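旧机器

老赵师傅退休以后，铺子就归了伊尔泽·泽内（Ilze Dzene）。说是铺子，其实只是宁德伍德街（Nindwood）尽头的一间长屋子，夏天热得像蒸笼，八月里柏油路的味道从门缝钻进来，跟松香味混在一起，闻久了倒也亲切。她在这里修了十年电脑，修过学校的、诊所的，也修过面包房那台键盘里全是面粉的。可要说哪一台让她惦记得最久，还是沙迪·阿塔拉（Shadi Atallah）抱来的那一台。

沙迪来的那天是下雨天。他把机箱裹在一条旧毛毯里，像抱着个睡着的孩子，进门先找地方放，放下了才想起来跟人打招呼。他说这是他母亲的机器，老太太在里面写了一本菜谱，写了好些年，从腌柠檬写到斋月的甜汤，前前后后改了又改。现在机器打不开了，他问能不能救。

“先拆开看看吧。”伊尔泽说。她对谁都这么说，语气跟医生让人张嘴差不多。
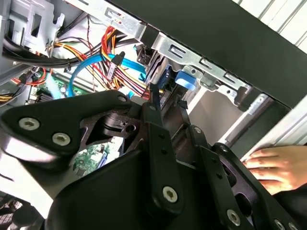 侧板卸下以后，一只手扶着机箱的金属边。

她拆机器向来慢。沙迪起初坐不住，在屋里来回走，看墙上的日历，看架子上那排贴着“克里斯托杜卢”（Christodoulou）字样的零件盒，后来干脆搬了张凳子坐到她旁边，开始讲他母亲。他说老太太最恨别人说“盐少许”，什么叫少许？她偏要写明白，写到指甲盖的一半，写到刚好盖住勺底。她还在每道菜后面记下吃过的人说了什么，好话记，坏话也记，坏话后面多半跟着一句：此人不懂吃。

伊尔泽听得笑出声来，手里的螺丝刀停了好一会儿。她自己的外婆也是这样的人，一辈子没承认过哪锅汤咸了。

雨下得久，两个人就这么一边说话一边干活。她让沙迪帮忙打着手电，沙迪很认真，举得胳膊都酸了也不肯换手。其间他问了不少傻问题，她一个一个答，倒也不嫌烦，有几个后来还抄在了铺子的小本子上，给别的客人看。

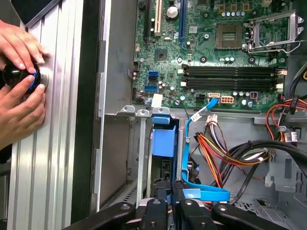 电脑坏了，里面的文件是不是也跟着没了？
多半还在。文件存在硬盘上，主板或者电源出了毛病，硬盘常常是好的，拆下来接到别的机器上就能读。怕的是硬盘自己坏了，所以要紧的东西平时最好多存一份。

小本子上写得平平淡淡，当时沙迪听见这几句话，眼圈却红了一下，赶紧低头去叠那条毛毯。叠好了，又抖开，重新叠。伊尔泽装作在找镊子，找了很久。

后来她跟他讲了自己学手艺的事。那年她刚从沃利亚（Vollia）搬来，口袋里统共2,000块钱，话也说不利索，老赵师傅肯收她，只因为她把他桌上一盘混在一起的螺丝按大小分好了。师傅说，能耐住性子分螺丝的人，别的都教得会。头一个月她什么也没修，天天就是认线、理线，到了晚上闭上眼，眼前还是一团一团的颜色。
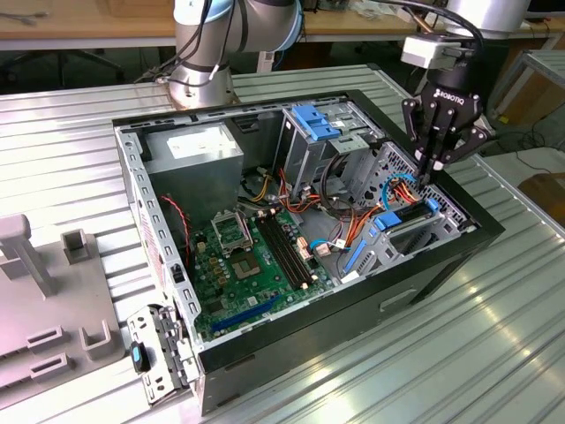
师傅教东西有他自己的一套，从来不讲原理，先讲街坊。他说一台机器就是一条巷子，谁住在哪儿，谁跟谁有来往，弄清楚了就不会走错门。伊尔泽把这套话原样搬给沙迪听，指着侧躺的机箱告诉他，角上那个贴白标签的灰盒子是电源，好比巷口的水房，橙色和黄色的线从那边一捆捆拉过来，穿过中间，往硬盘架那头去；绿色的大板子是主街，旁边那个蓝色的塑料托架呢，算是一户人家的门。沙迪听完想了想，问：“那我妈住在哪一间？”伊尔泽说，不急，咱们一家一家敲门。

敲门敲到傍晚。雨停了，隔壁德里特尔（Dritell）咖啡馆的小伙计送来两杯茶，放下就走，大概看出屋里的人顾不上说话。硬盘卸下来，接到她那台旧笔记本上，先是没动静，又过了一阵，屏幕上跳出一个文件夹，名字叫“给沙迪”。

他没有马上点开。他喝了口茶，说太甜了，又喝了一口。

文件夹里有834个文件，有些只有一行字，有些是同一道汤的不同写法。最后一个写的是他小时候爱吃的豆饼，末尾记着：沙迪说好吃，吃了四个，当晚肚子疼，下次只准吃三个。沙迪看着看着就笑了，笑得直拍膝盖，伊尔泽给他递了张纸巾，自己也抽了一张。
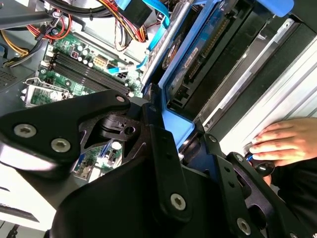
菜谱拷好以后，照理说机器就可以送走了，可沙迪舍不得，问能不能把它也修好，放在厨房里，做饭的时候看。伊尔泽说能是能，就是要等零件，也要花点钱，划不划算得他自己想。他说不用想。她便又弯下腰去看那块主板，四条黑色的内存插槽斜斜排着，两头是白色的小卡扣，看上去都空着，她说那就从内存开始吧，老型号的得去旧货市场碰碰运气。沙迪立刻说他周末就去，请她把型号写在纸上，字写大一些。

他果真去了，跑了三趟，头两趟买错了，第三趟带回来的不光有内存，还有一袋子柠檬。他说菜谱第一篇就是腌柠檬，他打算照着做，多做一罐给她。伊尔泽说她不太会吃酸的。沙迪说没关系，他会记下来的。

“记什么？”

“此人不懂吃。”他说，一边四下里找地方放那袋柠檬。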